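Mollik Avalanche Education Program
Interim Progress Report to the Kendska Outdoor Fund
Submitted 17 Dec 2019 by Mei-kuen Tsang, Program Manager

Summary of the period

The program has completed the first of its two winter field blocks. Enrollment reached 374, against a target of 3,000 for the full term of the grant. Enrollment is behind schedule for this stage, and the steps being taken are set out under Outlook.

Activities

Introductory evening classes were held in Mollik and Ferkesach. Each covered terrain recognition, reading the regional bulletin, and trip planning. The companion rescue day, which requires snow on the ground, could not be offered at Ferkesach until December. Two dates were moved to the upper parking area at Cheng, where the slope behind the maintenance road held enough depth for probe and shovel practice.

Equipment

The grant paid for 100 loan sets, each made up of a transceiver, a probe, and a metal-bladed shovel. All sets have been delivered and labeled. During the intake check 6 transceivers failed the range test and were returned to the supplier under warranty. Replacements are expected before the second field block. Fuel and trailer costs were higher than budgeted because of the move to Cheng, and a transfer from the printing line is requested in the attached budget sheet.

Instruction

Wen-hsiung Yang led the revision of the rescue curriculum. The shoveling module now gives more time to working as a team downhill of the probe strike, with a rotation at the front position. Students previously spent most of that hour on single searches. The written handbook has been shortened accordingly, and the chapter on snow crystal types has been moved to an appendix.

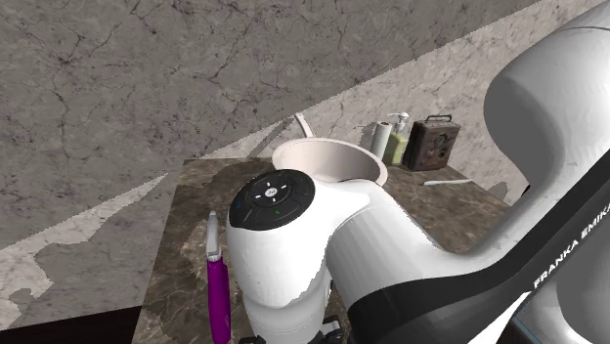 Shahla Rahimi wrote after the Cheng session that the rotation drill was the most useful part of the day, but that the groups were too large and she had spent long stretches waiting for a turn with the shovel. She also asked that the practice be repeated on steeper ground.

Group size will be reduced for the second block. The request for steeper ground is under review with Alfredo Bañez, subject to snow conditions and insurance terms.

Outlook

Evening classes will be added in Ferkesach, and loan sets will be available there for pickup the day before each tour. Tsung-han Liu will contact the ski clubs that have not yet sent members. The final budget sheet and the attendance records will follow with the closing report.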